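How to wash a wool sweater by hand

Fill a basin with cool water and add 2 small spoons of wool soap. Put the sweater in and press it softly for a few minutes – please do not rub. Leave it to soak for 30 minutes, then rinse until the water stays clear.

Roll it in a towel to take out the water, and dry it flat. Fold it only when it is fully dry.

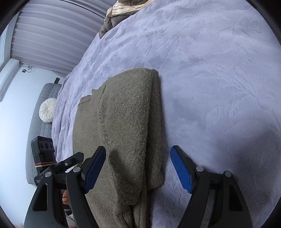
Can I hang the sweater to dry?
It is better to dry it flat, as the wet wool is heavy and the shoulders become long.

For small pills, use a fabric comb and go slowly, in one direction.

Chepkoech Odera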